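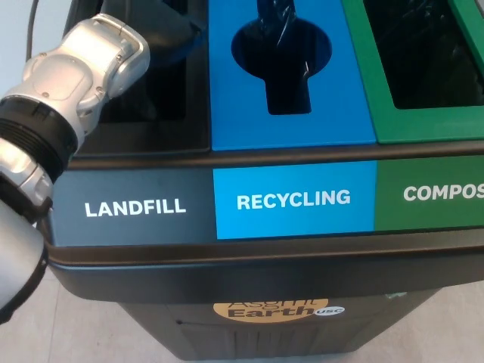
The yogurt cup is not my exam

When I moved to Betley I had to learn three things quickly: how to pay the water bill, how to greet the neighbors in the elevator, and how to throw away a yogurt cup. The first two I managed in one week. With the third I am still not finished.

In the town where I grew up we had one bin for everything and a man with a cart who took the glass. I do not say that it was better. The dump outside our town burned every summer and we closed the windows. So I came here with a good will, and I was even a little proud the first time I stood in the kitchen with my separate bags. I thought, now I live in a place where people take care.

The company that collects the waste in our part of Betley is called Braltus. When you register your address they send you a booklet. I read it with a dictionary, as I used to read my schoolbooks, and I underlined the words I did not know. I learned "residual" and "tub" and "film" in this meaning. The booklet said that tubs are accepted and lids are not accepted, except when the lid is from the same material as the tub. It also said that items should be "reasonably clean." I have thought more about the word "reasonably" than about any other word in English.

After 2 years the booklet was replaced by a new one. In the new one, lids were welcome and black trays were not. There was no explanation, only a new color on the cover. My neighbor on the third floor still has the old one on her refrigerator, and she follows it faithfully, and I do not have the heart to tell her.

My opinion is this. We have given a technical problem to people who did not create it and have no tools to solve it, and then we have made it a question of good character. I think this is unfair, and I also think it does not work very well.

Let me take first the unfair part. A yogurt cup from Verbruggen, which is the brand my children like, consists of a plastic cup, a paper sleeve around the cup, a foil cover, and a plastic dome on top with some cereal in it. Somebody sat in an office and decided on these four pieces. It was probably a meeting with samples on the table, and I am sure they discussed how the sleeve feels in the hand. That was one decision, taken once. But the work of taking the thing apart is done every morning, in every kitchen where the cup is eaten, by people who are late for school. If the sleeve stays on the cup, the cup may go to the wrong place. So the meeting was short, and the consequences of it are very long, and they are ours.

I do not think the people in that office are bad. I work in an office myself. At Drurico we order supplies for clinics, and I know how a decision about a package is taken: somebody asks the price, somebody asks if it will survive the truck, and then it is lunch. The question "who will have to take this apart, and with what hands" is not on the form. It could be on the form. It would take one line.

Now the part about working well. In our office building there are sorting bins on each floor, and I have stood in front of them with a paper cup in my hand, like everybody. I consider myself a trained person by now. I still hesitate. The cup is paper, but there is something shiny inside it. There was coffee in it. I look at what the person before me has done, and I do the same, and the person after me looks at what I have done. In this way a mistake from eight in the morning becomes a tradition by noon.

What I notice is that the people who hesitate are the ones who care. My colleague with no interest in the matter does not lose one second, he drops the cup while walking. The system takes its time and its worry only from those who already want to do right. Among them I find very many people who came from other countries, as I did. We are afraid to be seen doing it wrong. If a person who was born here puts a pizza box in the wrong bin, he is careless. If I do it, I have not integrated. Perhaps nobody thinks so. But I think that they think so, and it makes me stand there longer.

There was once a note in the entrance of our apartment house. It was typed, in capital letters, and it said that SOME RESIDENTS are still not able to sort. It hung there until spring. I went home and checked my bag – I took everything out on a newspaper and checked it against the booklet. My wife asked me what I had lost.

I know the answer which is usually given. People say that it is a habit, it costs nothing, and everyone must do his small part. I agree with it more than this text perhaps shows. I do my small part. I wash the jar, I flatten the box. I teach it to my children, and they correct me with great pleasure. A person should not live as if his garbage disappears when the lid is closed, and I would not go back to one bin and a burning hill.

But I have become suspicious of the word "small." A thing is small when you look at it alone. The sorting is small, and reading the booklet is small, and so is comparing the electricity contracts, printing your own boarding pass, scanning your own groceries, finding your own mistake in the tax form, and waiting with music in your ear to report that the street light is broken. For each of these there used to be some person who knew how it goes. Now each of us must know a little of everything, badly. Those with time and good eyes and the right language manage it. Then we say to the others that it is easy.

My mother came to stay with us for one winter. She is a woman who has never wasted anything. She keeps string. She cut the buttons from a shirt of mine before she would let me throw it out, and then she cut the shirt in squares for cleaning the windows, and the squares she washed. In her whole stay I believe she produced less garbage than I make in a weekend. And in our kitchen she was a bad student! She put the tea bags in the wrong place, and I explained, and she said yes, and the next day again. After some time she began to carry her tea bags around the apartment in a saucer until I came home from work and could tell her. I am ashamed of that saucer. According to the booklet I was the good citizen in that kitchen and she was the problem.

So what would I like instead? I am not an engineer and I do not want to pretend. But some things seem possible to me from where I stand.

I would like the rules to be the same in Betley and in the next town, which begins 90 steps from my bus stop. There the plastic goes together with the metal. Here it does not. The same bottle changes its nature when it crosses the street.

I would like the rules to stay still for longer. If they must change, I would like to receive a single page which says what is different, in words that a tired person can read. The present booklet has an index. I have nothing against an index, but I ask myself who believes that a man with a dripping can in his hand will look under C.

And most of all I would like that the one who decides about the four pieces of the yogurt cup also receives some of the work. Let the company pay when its package cannot be sorted by a child. Let it pay enough that somebody mentions it in the meeting, before lunch. I am told by friends that this would make the yogurt more expensive. It is possible. But I already pay for it, in the morning, at the sink, with warm water. And the ones who make simple packages pay today the same as those who make complicated ones, and I cannot see the justice in that either.

I wrote once to Verbruggen to ask about the sleeve. I worked on the letter for two evenings. The answer was friendly and came with a coupon, and it said that the sleeve is easy to remove "along the perforated line" and that every consumer can make a difference. I looked for the perforated line. It exists, I must be fair. You need a fingernail.

We used the coupon. The children like this yogurt, and I have decided that I will not make their breakfast into a lecture. My daughter tears off the sleeve, my son eats the cereal without the yogurt, and I wash the cup, reasonably. Then I put it where the booklet on our refrigerator says today. My mother is coming again in November, and I have told her on the telephone that she may put her tea bags wherever she likes, and that I will move them myself in the evening if they need to be moved.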